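公開見学会でグリッパーの体験デモをやるときの机の準備について
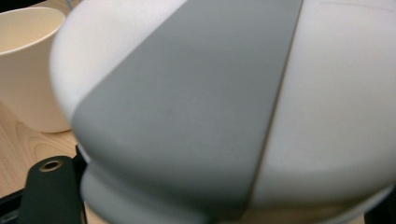
投稿者:anwood_soumu
2018年7月26日(木)

社内の見学会で、手持ち式グリッパーを来場者に使ってもらうコーナーを担当することになりました。木の机の上で物をつかんで移す、という内容です。機材はFlurneoの担当部署が持ってきてくれるので、こちらで用意するのは机とつかむ物、それと当日の案内です。

1回の参加は6人まで、時間は1組15分で考えています。つかむ物は紙コップと、白とグレーの丸みのある成形品は決まっていますが、ほかに何を置けばよいか迷っています。表面がつるっとした曲面の物は、初めての人には難しいでしょうか。小学生も来る予定です。

もう一点、机の配置です。会場の窓が大きく、午後はかなり明るくなります。白い物の縁が光って見えにくくなるのではと心配しています。机は窓際と壁際のどちらがよいでしょうか。経験のある方、教えてください。

投稿者:kragh_line2

去年の12月に、うちの工場の見学会で似たことをやりました。そのときの参加者は81人です。

つかむ物は、最初に紙コップを渡すのがよいと思います。軽いので持ち上げやすいのですが、強く握るとつぶれるので、力加減の説明にもなります。予備は多めに用意してください。うちは途中で足りなくなり、給湯室から持ってきました。

丸い物は後半に回しました。指の当たる位置がずれると逃げるので、初めての人は何度かやり直します。ただ、そこを面白がる人も多く、なくす必要はないです。色の境目やくびれがある物なら「この線のところを挟んでください」と言えるので、案内する側が楽になります。くびれのない球は転がって床に落ちるので、やめたほうがよいです。

15分で6人は厳しいです。1人あたりの持ち時間が2分半しかなく、交代と説明で半分近くなくなります。うちは4人にしました。待っている人には隣の机で、外した指の部品を手に取って見てもらいました。

小学生には踏み台が要ります。机の高さを変えられるなら、子供の組だけ低くするのが一番簡単です。

投稿者:mado_no_soba

窓際はやめたほうがいいと思います。壁際で。
白い物はグレーの紙を敷くと少し見やすいです。木の机のままだと午後はまぶしかったです。

投稿者:mavum_user

上の方とほぼ同じ意見ですが、配置について補足します。

壁際に置く場合、机を壁にぴったり付けないでください。見ている人が机の片側に集まってしまい、操作している人の肘に当たります。壁から1mほど空けて、案内係が奥に立つと、手元も見えるし物が落ちたときにすぐ拾えます。

光については、窓に薄いカーテンを引くだけでかなり違います。前日の同じ時間に一度机を置いて、見え方を確かめておくのが確実です。当日の朝に見ても午後のことは分かりません。

指を入れると危ない隙間がどこかは、機材を持ってくる部署に先に聞いて、受付で口頭で伝えてください。貼り紙は読まれませんでした。

あとは、つかんだ物の置き場所をテープで囲っておくことです。囲いがないと、どこに置けば終わりなのか毎回聞かれます。テープは養生テープなら後できれいにはがせます。

投稿者:anwood_soumu

ありがとうございます。1組4人に変更して、机は壁から離して置くことにします。踏み台は総務の倉庫に2台あったので、それを使います。カーテンは会場の管理に確認中です。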